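Workshop notebook, 5th August
Bowls and cups, the green table 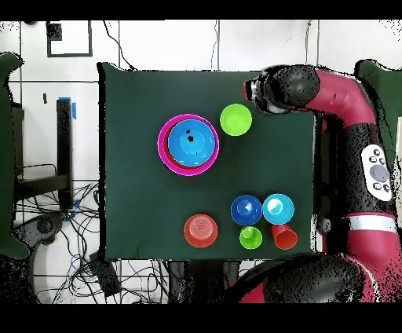
Tomoyo: are we nesting by size or by color? If it's by size then the blue goes in the red and the red goes in the pink, fine, but where does the green bowl live? I keep finding it in a different place.

Good question, and I wrote back that it's by size for now and the lime-green bowl stays out on its own until I've measured it properly. I got as far as pink on the outside, then red, then light blue in the middle, and I'm pretty happy with that stack. The red one hardly shows once the blue is in, just a sliver of rim, so if you're checking the set quickly please look twice before you write down that a bowl has gone missing (I did this last week and went through two cupboards before I lifted the blue one).

There are some little black specks in the bottom of the light blue bowl. No idea what they are. I'm going to give it a scrub with dish soap and an old toothbrush and see if they shift. If they're in the plastic, so be it, but I'd like to know.

The cups are another story. I pushed them down to the lower right to get them away from the bowls and haven't sorted them at all. Dark blue is standing up the right way, one red is bottom up with the ribbed rings on its base showing, and the red-orange one is leaning over a bit. There's a cyan bowl in with them that really should be up with its relatives. I left it there while I decided whether it counts as part of the bowl set or is an extra from the Kistham box. Najwa thinks Kistham. I think it came with the Kubo ones, the plastic feels the same to me, but I wouldn't bet lunch on it!

Names, while I remember. We have two reds and they are different reds. On paper "red cup" has meant both, and that makes the older pages a pain to read. From this page on: RED is the plain red one, RED-ORANGE is the warmer one. Same with the blues: DARK BLUE, LIGHT BLUE, CYAN. Please don't write just "blue" and walk off, Cornel. And lime-green is a bowl and also a small cup, so always put the noun.

The green cloth. I like it a lot better than the bare tabletop we had in February. Everything used to skid when you set it down, and the noise of a plastic cup on that surface went right through my head. The downside is lint. I bought a lint roller, it's in the top drawer, refill is 100 sheets, so go ahead and use it. The lime-green pieces are harder to spot against the cloth than the pink or the reds, which I hadn't thought about when I picked the color. Itsuki suggested a gray one. Maybe. I'd want to see a swatch first because the last "gray" from Asmont was closer to lavender.

Washing: warm water, not the machine. One of the old cups went through the hot cycle and came out oval, and it's been a pencil holder ever since. Air dry upside down on the rack and don't nest anything until the insides are dry, otherwise they stick and you end up twisting them apart over the sink like a jar lid. 20 minutes on the rack has been plenty.

To do, me:
scrub the light blue bowl
measure across the rims, lime-green bowl first, then cyan
find the Kistham packing slip, if we kept it
write the new color names on a card and tape it inside the cupboard door

To do, whoever gets there first:
the pack of 6 spare cups from Gornmont is still sealed, please open it and check the colors against the card before they get mixed in
ask Efthymia if she wants the old yellow ones back, they've been on the shelf for ages

Later, same day. Tried the toothbrush on one spot on the sink side and the bristles are shot. New toothbrush on the list. Bowl will have to wait until tomorrow.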